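Quiet fans for a home recording room — what are you all using?

Started by plunk_and_hum, 27 June 2018
Board: Home Recording > Rooms and Noise

plunk_and_hum
Hello all! Long-time reader, first proper thread. I've finally got the box room to myself and I'm recording nylon-string guitar and a bit of mandola in there, and I'm having the time of my life. The trouble is that everything I play is quiet, and the moment I push the gain up I can hear the room breathing. Fridge through the wall, the road, and a steady whoosh that I'm fairly sure is the computer.
The room is small, carpeted, one window, a bookcase on the long wall. Mic is a Staletti small condenser about a forearm's length from the twelfth fret. What would you tackle first?

oldreedorgan
Welcome! Lovely problem to have. Window first, every time. I made a plug for mine out of a sheet of board with heavy foam round the edge, it pushes into the reveal and comes out again when I want daylight. Cost me 20 quid and it did more for the road noise than anything I'd bought up to then.

tapehissfan
Seconding the window plug. But can I put in a word for leaving some of it alone? My favourite record of the last few years was made in a kitchen and you can hear the clock. I love that clock.

plunk_and_hum
Ha, I'd be all right with a clock! It's the whoosh that gets me, it sits right on top of the tail of the low notes.

basement_viola
Move the mic before you buy anything. I spent a whole November fiddling with blankets and then moved my stand so that the dead side of the mic faced the noise, and I laughed out loud at the difference. Cardioids are brilliant if you let them be. Point the back of it at the computer and get yourself out of the corner while you're at it.

oldreedorgan
Yes, but don't go too close or you'll get that boomy sound off the soundhole. I'd stay put on distance and only swing the angle.

basement_viola
Don't agree, sorry. On nylon strings I go in quite close, up near where the neck joins, and roll off a bit of bass afterwards. Every bit closer is more guitar and less room. Try both and post the clips!

plunk_and_hum
Will do both tonight. What about stuff on the walls? Is the bookcase doing anything?

Dalsgaard_Lane
Bookcases are great, keep it, and stuff it unevenly. Big books, small books, some pulled forward. I'd hang a duvet behind your chair as well. It won't stop any noise coming in (people mix those two up all the time) but it takes the boxy ring off, and then the noise that's left bothers you less. I've done 70 or so takes in a room smaller than yours with a duvet on a clothes rail and I wouldn't swap it.

tapehissfan
The duvet on a rail is the greatest bit of studio kit ever made and I will not hear otherwise.

gainstaged
Going back to the whoosh. Are you sure it's the computer? Record half a minute of nothing with it on, then put it to sleep and record the same on a phone or a handheld. If they sound alike then it's your preamp hiss, and you can hang duvets until Christmas.

plunk_and_hum
Good shout, did it just now on the little Stanby handheld. Definitely the computer! Much, much quieter with it asleep.

gainstaged
Then you're nearly home. Long cables and put it in the hall, door shut. Or clean the thing out, lots of people never do and the fans have to work twice as hard. Lay it on its side somewhere with good light, take the side panel off, and you can get at everything.

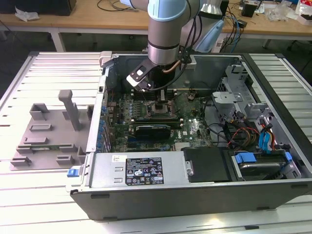 Unplug it first, of course, and hold the fan blades still while you use the air can so they don't spin like mad. Check the filter at the front too. Mine looked like felt. I did that and turned the fan curve down in the settings and it went from a hairdryer to something I have to lean in to hear.

oldreedorgan
I'd still put it in the hall. A clean fan is a fan. Out of the room it's silent as far as the mic knows, and you don't have to think about it again.

gainstaged
Fair, but then you're getting up to press record unless you've got a long lead for the screen and keyboard as well. Some of us are lazy!

basement_viola
Or record on the handheld and leave the computer off altogether. I do that for all my Plunedura tunes, the slow ones especially, and only switch on to edit. You play better without a screen staring at you. I do, anyway.

tapehissfan
This, this, this. No waveform to look at, you just listen.

plunk_and_hum
You lot are wonderful. So, I've swung the mic round with its back to the desk, duvet is up on the airer, and I did 11 takes of the same tune with the computer asleep. Close up by the neck joint won for me, sorry oldreedorgan! It's a touch thick in the bass but the notes hang on for ages now and I can hear them all the way down. Window plug is next — does the board need to be thick?

oldreedorgan
No hard feelings, glad it's singing. Heavy matters more than thick, and get the foam tight all the way round. Any gap at all and the road comes straight in. Mine's 20 mm chipboard. Cut it a shade small and let the foam make up the rest, and put a handle on it before you push it in. I had to get mine out with a butter knife.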